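Pullix Sorting Cell: Progress Report to the Masilela Fund

Reporting period: March to June
Prepared by: Shireen Sibiya, project lead, Kikalell

1. Where we are

The last report ended with the sentence "we expect a quiet quarter." I would like to withdraw it.

The Pullix cell picks mixed returns off the floor lanes and sorts them into totes. At the end of March it was running one shift a day with an operator present, as agreed in the grant plan. In May it drove its arm through a lane boundary it was supposed to respect, while a person was standing on the other side. The person was Ebony McPhee, she was not touched, and she has asked me to record that she finished her coffee. We stopped the cell, reported the event to you the same afternoon, and kept the arm locked out for 17 days.

Most of this report is about that event. The rest of the program gets a shorter section than it deserves.

2. What happened

Shortly after 2 p.m. the arm was clearing the lane nearest the walkway. Our keep-out rule has two layers. The first is a software boundary, which the arm checks against the tape grid on the floor using its wrist camera. The second is the area scanner on the base, which should cut drive power if anyone comes inside the outer zone.

The arm finished a pick, turned to scan for the next item, and relocated itself one full lane to the left of where it was. It believed this with great confidence. Having concluded that the walkway was a lane, it reached into it.

The scanner saw Ebony and tripped. It did so late, for reasons covered below, and the arm came to rest 15 centimeters over the line. Mirko Pagano hit the emergency stop at about the same moment and would like partial credit. The log gives it to the scanner.

3. Why it happened

There were two faults, and they had been waiting to meet.

The lane fault. The software finds its place by looking for tape crossings and matching them to a stored map. One blue crossing on a gray floor looks very much like the next. Kagiso Zwane designed the map with a diagonal strip near the walkway so that the arm would have something distinctive to hold on to. In April we updated the line detector, and the new version threw away any line that was not close to square with the others. It treated our one useful landmark as noise. The tests passed, because the test floor at Jendico has no diagonals on it.

The scanner fault. The outer zone had been reduced in February while we were moving shelving, to stop nuisance trips. The change was written on a sticky note with the words "put back after." The note was found in good condition.

I signed off on both changes. Neither review asked what the other layer was doing at the time, and the form we used had no place to ask it.

4. What we have done

The outer zone is back to its original size, and scanner settings now sit behind a password held by Busisiwe Modise, who does not take part in moving shelving.

The line detector keeps diagonals again. If the arm cannot tell two crossings apart, it must stop and call the operator. It used to pick the likelier one and carry on.

Kagiso replayed 800 saved wrist views through the old and new detectors. The old one dropped the diagonal every time it appeared. The new one still loses it in 15 views, all with strong glare off the floor, and in each of those it now stops and asks.

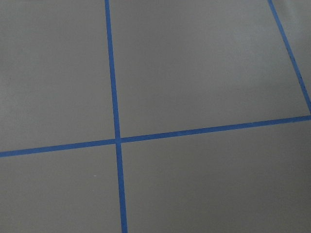
Wrist camera view of the lane grid, with the diagonal strip at upper right.

We have also started checking the tape for dirt and lifted edges before each shift. This takes a few minutes and is as exciting as it sounds.

5. Everything else

Tote labeling is finished. Operator training is on schedule, and the session on emergency stops has been unusually well attended. The second gripper has not been ordered, and will not be until the open items below are closed. Throughput figures for May would flatter nobody and have been left out of the summary table; they are in the full log if you want them.

6. Open items and a request

The glare problem needs a real fix. Mirko wants matte covers on the overhead lights, and Kagiso wants coded markers stuck down at the crossings. We would like to try the markers first. They also give the arm a way of knowing which lane it is in that does not depend on its opinion.

We ask the fund's permission to move the money set aside for the second gripper to markers and an outside safety review. The total budget does not change. The cell is currently running at reduced speed, with the walkway closed during picks, and will stay that way until the review is done.

The next report is due in September. I make no forecast as to how quiet it will be.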